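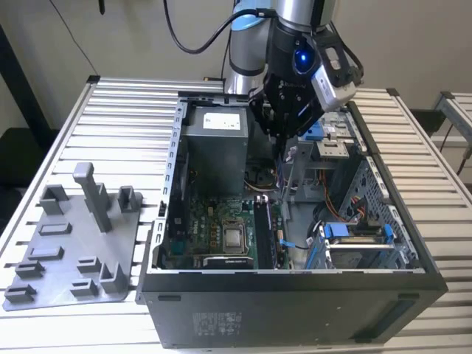

Slide 1. The gripper inside the tower, side panel off, parts plate on the left.

Leave this up while people find seats. Mic check, water, clicker. Say the title once and move on – "Teaching an arm to take a PC apart, one boring example at a time."

Hi everyone. I'm going to talk about how we get the examples. I'm barely going to talk about the model. If you came for the model, Lamai Thaweesak has the slot after lunch and she's much better at it than I am, so please go to that too, and be nice about the demo.

So the project is called Kotden. We want an arm to open up old desktop computers and take out the bits worth keeping: memory, drives, expansion cards, eventually the processor. The work happens at Wareck, which takes in office machines by the pallet, and most of those come to us as towers very like the one on the slide.

(Point at the drive bay, lower right. Laser pointer if it works, otherwise wave.)

See the two blue tabs down there with the silver carrier between them? I love those tabs. Blue release tabs are a gift to a robot project. They stand out, they're in a sensible spot, and a person can work them with two fingers. We started our whole collection there because I thought it would take an afternoon. It took most of May!

Let me tell you why, because it's pretty much the whole talk.

The way we collect is simple. A person holds a small controller arm, the big arm copies their hand, and we save everything: joint positions, how open the gripper is, the camera pictures, and a line of text saying what the task was. One go from start to finish is one example. Then you put the drive back, and you do it again. And again. You want enough of them, different enough from each other, that the learner picks up the job and doesn't just memorize a path through the air.

Ask the room: who here has collected their own demonstrations? Hands up. OK, you folks can laugh at the right places.

Our first batch was 57 examples of the drive pull, all done by me, all in one long evening with the radio on. They looked beautiful. Smooth, quick, every drive out. We trained on them and the arm went to exactly where the drive had been that evening, closed on whatever was there, and pulled. If you'd moved the case over by the width of your thumb, it grabbed the cage wall. Shirin Soltani watched it do this a few times and then asked me, very kindly, whether I'd moved the case even once while recording. I had not moved the case.

So rule one on our wall now is: move the case. Slide it, turn it a little, between every example. The table's made of those slotted aluminum bars, which makes it very tempting to line everything up with a groove and leave it there, and I have to fight that urge in myself every single session. I like things straight. The learner needs them crooked.

PAUSE. Drink water. You talk too fast in this part, Mitiku timed you.

Next thing – cables. Look at the middle of the case, the orange and yellow ones running across from the cage toward the motherboard. When people picture a robot taking out a part, they picture the part. They don't picture the cable lying in front of it. A cable never sits the same way twice. You put the drive back in, the cable flops somewhere new, and now your hand takes a different route without you even noticing.

At first we treated that as a nuisance. We'd tuck the cables out of the way before each go, so the recordings would be tidy. Guess what the arm did the first time it met a case with the cables hanging loose? It drove right through them as if they were air, hooked one, and lifted the front of the tower off the table. I was standing there with my hand on the stop button, thinking about my life choices.

Now we leave them how they fall. If a cable needs moving, the person moves it with the gripper, during the recording, and that's part of the example. Those recordings are slower and kind of ugly. There's fumbling. The gripper misses, backs off, goes in again. And they're the most useful ones we have.

Which brings me to mistakes, and I want to spend a minute on this because it's where I changed my mind the most.

I used to throw away any example with a mistake in it. Missed the tab, delete. Dropped the memory, delete. Boonsong Chaiyaporn joined us from a warehouse job at Flivent, and in his first week he asked me what the arm was supposed to do when it missed. I said it shouldn't miss. He gave me a look. (Do the look if the room's warm.) Of course it's going to miss, and if it's never seen anybody recover from a miss, it just sits there squeezing nothing.

So we sort them now. There's clean, there's recovered, and there's failed. Clean and recovered both go into training. Failed gets kept in its own folder with a note on what went wrong, and we use those for teaching the part that decides whether a try worked. The only ones we throw out are the ones where the recording itself is broken: a camera froze, the clocks drifted, somebody leaned on the table.

Talking of cameras. (Point at the wrist.) The gray one on the side of the wrist rides along with the gripper. Inside a computer case you really want that. From the outside, the gripper and the wrist block the exact spot you care about right when you care about it. From the wrist you get a close look all the way down. We also record from outside the case, so the learner has an idea of where everything is before it goes in. We tried dropping the outside view for a while to save disk space and the arm got lost on the way to the case. We put it back.

The thing that helped more than any of that was making the operators work from the camera pictures. I used to stand at the table and peek over the edge of the case. I could see the latch on the memory slot, so I'd go straight for it. But the cameras couldn't see the latch from there, so the learner's looking at a recording where the hand just magically knows. Sit the operator down in front of the screens, and if they can't see something, they have to go and look, and the looking ends up in the data. It's slower. People complain. I complain!

CLICK if the clicker's behaving. If it isn't, stay on slide 1, it doesn't matter for this part.

OK, the gray plate on the left. That's ours, printed, with holders sticking up off it in different shapes. Parts that come out need somewhere to go, and "put it on the table" turned out to be a terrible instruction. Everybody puts a thing down differently. Lauri Kauppinen drew the plate and I think he's on version nine of it by now. Every time we add a kind of part he adds a holder, prints it again, and we all have to relearn where stuff lives.

There's a catch, and somebody always asks, so I'll say it first. If you change the plate, your older examples show the old plate. We were nervous about mixing them. In our case mixing was fine as long as the text line named the holder by its shape and not by where it stood. We lost two weeks to "put it in the left one." Please write better labels than we did. Write them on the day, too. I have gone back to my own recordings a month later and had no idea what I was trying to do.

Numbers, quickly. We have about 2,000 examples we're happy with right now, over 21 models of tower. I'd trade a lot of the first number for more of the second. When we held back one tower model and tested on it, going from few models to many made a much bigger difference than piling up more tries on a machine we already knew. I'm not going to put a chart up because Lamai has the proper one and she'll tell me off if I round it.

(If short on time, skip to the end from here.)

A bit on people, then. Sessions are an hour, then you swap. After an hour your hands get lazy, you take the same path every time, and you don't feel it happening. We have Mitiku Gebretsadik to thank for that rule. He went through the recordings by time of day and showed us that the ones from 4 p.m. onward were practically copies of each other. We also want different hands on the controller. Shirin comes at the drive from above, I come in at a slant, Boonsong taps the case first for some reason, and the learner copes with all of it except the tapping. For a while the arm tapped the case too. It was sort of charming but we asked him to stop.

Putting parts back is half the work, and I'd warn anyone starting out to plan for it. For every drive out there's a drive in. We record the way back too now, with its own label, so the time isn't wasted. Memory is the annoying one. It goes in with a push that's harder than you feel comfortable giving through a robot, and most of our failed folder is memory.

What we still can't do: the processor. It's the silver square near the middle of the board, held under a metal frame, and I have very few examples of it and even fewer that I'd show my mother. Screws are on the list. So are cases that arrive bent.

We're going to try the same recording setup on laptops with the people at Yimyam later on. If you've done laptops, come find me, I'd love to hear what broke.

Questions. Repeat each one into the mic before answering. If someone asks how long one example takes, say it depends on the part and let Lauri answer, he's in the second row. If it's about the training side, point at Lamai.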